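Oct 19, 2024
Sourdough hydration trials, batch 33, Besgate kitchen

Carried on from the May series. The purpose is to settle whether the dense band along the base of the loaf comes from the flour or from the bulk ferment. Lev Kravchuk thinks flour. I have it down as under-fermentation until the numbers say otherwise.

Flour is Bomach strong white, same bag as batch 32. Water at 67 per cent. Total flour per loaf 608 g, salt at 2 per cent. Starter fed the night before and used at its peak. Dough went into the straight-sided tub so the rise could be read off the tape. Room temperature held steady all morning, which helps.

Mixed by hand, rested 40 minutes, then salt and a second short mix. The dough was a bit slack after the salt but tightened up by the second fold. Four folds in all, half an hour apart.
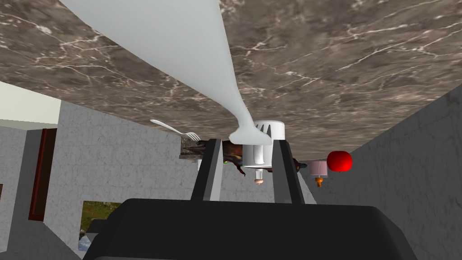 The third fold was late by ten minutes. I have not corrected for it in the table. Wenjie Tian asked whether we should be folding at all at this hydration, and it is a fair question, but changing that now would spoil the comparison with the earlier batches. Parked for the next series.

Bulk was ended at a 60 per cent rise for loaf A and at 85 per cent for loaf B. Both were shaped the same way and given the same cold proof. Loaf B spread more on the board and needed a firmer hand. There was some tearing on one side, patched with wet fingers – not ideal, noted anyway. 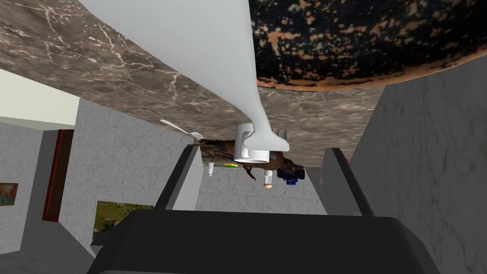
Baking and results

Lid on for 25 minutes, lid off for 20. Both loaves cooled on the rack for three hours before cutting.

Loaf A: dense band still there, 9 mm at the thickest point. Tight crumb in the lower third. One large tunnel under the crust, typical of a short bulk.
Loaf B: band down to 3 mm. Crumb more even, slightly flat profile, colour good. Flavour a little sharper than A.

Same flour in both, so the flour alone does not explain the band. Lev wants it repeated with the Wei flour before he'll give up the point. Agreed. There are 342 g left of that bag, enough for one small loaf.

The Fliltell probe read high again when checked in ice water. Dough temperatures for this batch are therefore left out of the table until it is recalibrated or replaced.
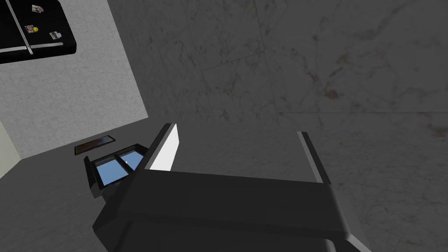
Why not just push the bulk past 85 per cent?
Loaf B was already losing its shape on the board. Past that point the gluten starts to weaken and we would be trading a dense base for a flat loaf.

For batch 34: Wei flour, bulk to 75 per cent, folds strictly on the timer. Clean the tub and put on new tape, as the old marks are wearing off.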